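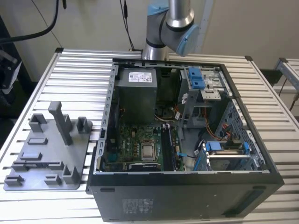 Desktop tower on the slatted service table, side panel off, with the gray parts plate at left.

Cruzado Slatted Service Table
For desktop and tower computer repair, upgrade and teardown

The Cruzado is a work table for people who open computer cases all day. The top is made of parallel aluminum slats. A full-size tower lies flat on its side across the slats with space left over for a parts plate, so the board, drives and power supply can all be reached from above.

Fliltuvden builds the table to order. It ships flat and goes together with one hex key, which is in the box. Two people should lift the top onto the legs.

What you get
Slatted aluminum top
Leg set with leveling feet
One hex key and hardware bag
Ground point with snap for a wrist strap
Printed assembly sheet

Sizes and loads
Depth: 750 mm
Maximum load, spread evenly: 432 lb
Leveling feet: 4
Foot travel: 40 mm

The top is sold in one depth only. Length is set at the time of order. If you need a table to run along a full wall, order two tops and the joining bracket – the bracket bolts up from underneath and leaves the work surface level.

Using the slats
Clamps and fixtures bolt into the channels with ordinary T-nuts. Slide the nut in from the end, set the fixture down and tighten. Small screws can roll into the channels, so keep a magnetic tray on the table. A soft brush clears out dust and clipped cable ties. Do not use steel wool on the aluminum.

Grarniten parts plate (sold separately)
The Grarniten is a gray 3D-printed plate that lies flat beside the case. It has raised blocks, slots and posts, with one post taller than the rest and square holders to either side of it. Custom layouts can be printed from your drawing. Write to Noel Baluyot in our parts office with the case model you work on most and he will send a drawing template. 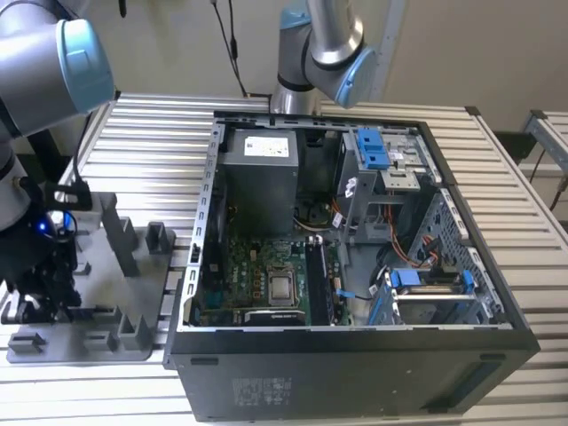 Tower service is the job we had in mind when we settled on the depth of the top. Most of the work on a business desktop is done from one side once the panel is off. With the case lying down, the memory module beside the processor stands straight up where you can get two fingers on it, and the blue release latches on the drive cage are at the top of the work instead of tucked in at the side. Cables hang down into the case, so move them clear before lifting a drive out. Leave the cooler for last when you put things back together, after the memory and drive cables are in.

Grounding
Attach the wrist strap to the snap and run the green lead to a tested ground. The table should be grounded even if the bench next to it already is. Check the strap at the start of each shift.

Customer note
"We replaced two laminate benches with one Cruzado in December. The old tops were scratched from cases being turned around. I would order the longer one next time." – Rowena Sebastian, service desk lead, Borkero

Ordering
Tables are quoted by length. Freight is quoted separately and depends on dock access. Contact Erlinda Lacson in sales for a quote, or Themis Spanos for spare feet, brackets and T-nuts. Returns are accepted on unassembled tables in the original carton.

Page updated July 2018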